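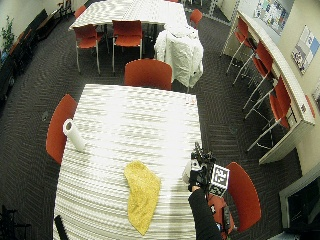 Yellow towel and paper roll on the striped tablecloth.

Groups > Lileldale Swim Club > Minutes

Feb 20, 2018
Present: Diễm Kim, Hooman Sadeghi, Olesia Shevchuk

Olesia shared great news — the pool at Stadham is ours for the August meet, with room for up to 200 swimmers! Entry fee stays at $4. All in favor.
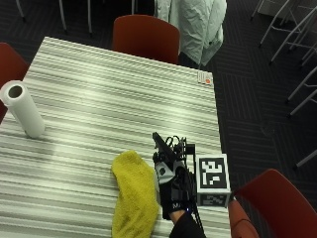

Hooman will price club towels and wants 50 to start. Everyone loved the idea of a bright color, something like the yellow-green of the fuzzy cloth on the table, so kids can spot theirs on a crowded deck. Diễm will ask for samples.

Relay teams: moved to next meeting.

3 shares | 4 comments
Contact the club | Back to top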